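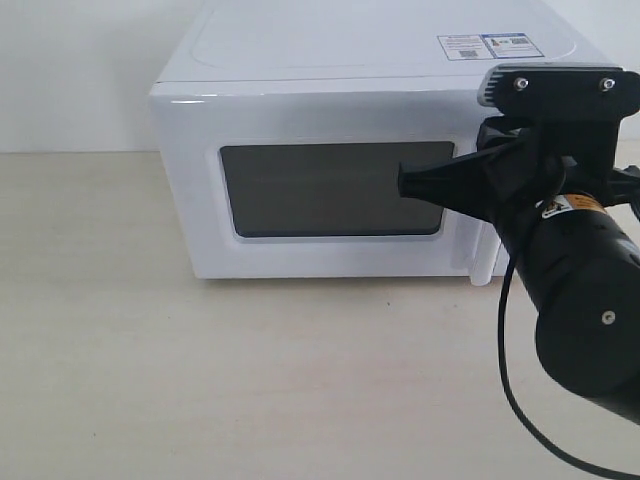

Re: [cell-faults] Gripper stall on door tasks, Closthorpe

> Lindivura cell faulted again overnight. Force limit tripped at 68 N, arm held position, no e-stop. Is it the door or the controller?

Controller, I think. The limit is set to 40 N and the log shows it was passed before the stop was issued.

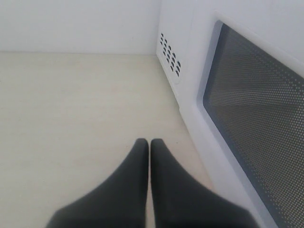

The watchdog polls every 40 ms. Bukham firmware drops a poll when the wrist camera restarts.

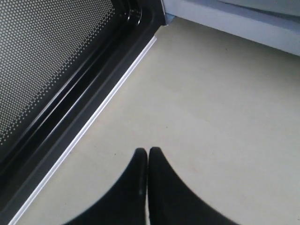

Finger wear can be ruled out as well. I checked the pads in March, at 3,000 cycles. With the door open, the fingers sit nearly tip to tip over bare surface, so a stall in that pose isn't contact with a load.

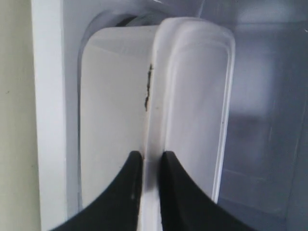

*Fingertips at the seam between the opaque and frosted parts. Brown mark in the joint.*

Keep the cell at reduced speed until Azevedo sends the patch. Don't clear the fault remotely.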